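Sotelo Cell Kit review: three months of setting up and looking after one simulated gripper cell

Posted 2/19/24 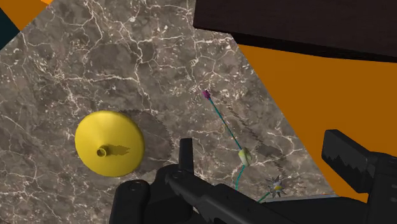
I bought the Sotelo Cell Kit in November, after my old setup stopped opening its own project files. The kit is a software package for building one robot cell in simulation: an arm, a two-finger gripper, a table, and whatever objects you want to put on the table. I use it to prepare grasping tests before we spend time on the real cell in our workshop in Sturkthorpe. I paid the full price, 998 dollars for one seat, and I have no connection with the company.

The installation was easy. The first evening I had an arm moving over a table, and I was quite happy. The second evening I tried to make the fingers close correctly, and this took me the rest of the week.

The problem was the finger alignment. Each finger has its own zero position, and the kit loads them from two separate files. If the zeros are not equal, one finger arrives before the other, and the object is pushed sideways before it is held. The manual has one short paragraph for this. What worked for me was to open the gripper fully, set both zeros by hand, close slowly on a plain block and look at the contact forces on both sides. I repeated this until the two numbers came close together. Please write down your values, because the update to the next version erased mine.

The materials are very good. I use the grey marble with pale veins for the tabletop, and it looks nice from every camera angle I tried. It is also useful. A table with a lot of pattern is a harder test for the vision part than a plain white one, and our real table is not plain either. Shadows are less good. With the default settings the borders come out in small steps, like stairs, and on thin objects the shadow becomes a zigzag. There is a setting for shadow quality, and at level 5 it is clean, but my computer then becomes slow. I keep it low for daily work.

For objects I added the Bako pack, which is sold separately. It has 1,936 models and most of them are strange mixtures of shape and color. I like the yellow funnel the most. It lies with the wide side down and the spout up, so you must decide if the gripper should go for the spout or for the rim, and my planner had a different opinion from me. Small spiky objects are also a good exercise. Thin ones, like cables, need more attention, and I had to make the physics step smaller before they would rest quietly on the table.

Maintenance is a word people do not expect with software, but a simulated cell also needs it. Once a month I do these things:

Check the finger zeros again, both sides.
Compare the closing speed with the real gripper.
Delete the old collision cache (mine had grown to more than 3 gigabytes).
Save a copy of the whole cell folder.

I wrote to support two times. The first answer was fast and correct. For the second question, about the jagged shadows, I was told to buy a better graphics card.

Before this I used Wavotness. It is cheaper and its manual is much better, but its gripper models are simple boxes and the contact is not believable. If you only plan arm movements, I would stay with it. For work with fingers and difficult objects I prefer Sotelo, and I will renew the license when it ends.

Good: materials, contact forces, large choice of objects if you add Bako.
Not good: finger setup, thin manual, updates that erase your calibration.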